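Jul 29, 2025
By Cayetano Iglesias

Our group spent July teaching a two-armed robot to pick up household items by remote control. One student drives the arms with a pair of hand controllers, the robot records the joint positions and the head camera, and the recordings are used later to train a policy. We called the project Miranda. The control software is Markitach, with our own logging script on top.

Each demonstration starts from a new layout. The operator is told which item to go for and which arm to use. For soft items the rule was to close the fingers slowly and stop at first contact — our early runs squeezed too hard and pushed the toy away. In the teddy bear task the right arm goes for a paw, with the bottle and the snack box left where they are.

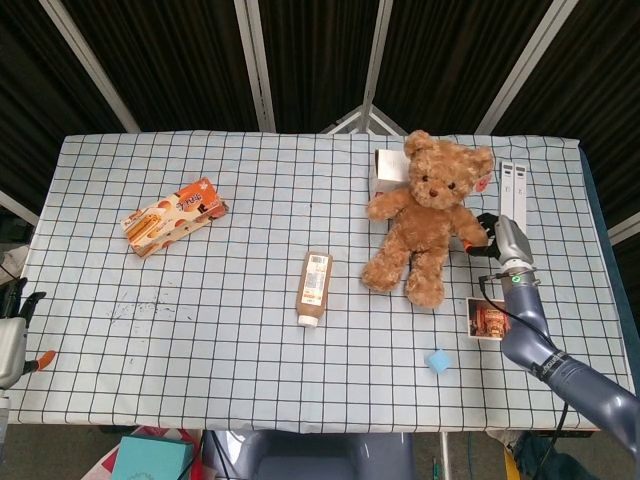

Lestis asked whether one operator should record a whole task alone, so that the policy learns a single driving style. We tried it both ways and kept 2 operators per task, each with their own habits.

By the end we had 700 recordings and kept 537. Most of the rejected ones had long pauses in the middle — the operator was looking for a better angle. Another 19 had a dropped camera stream and could not be repaired.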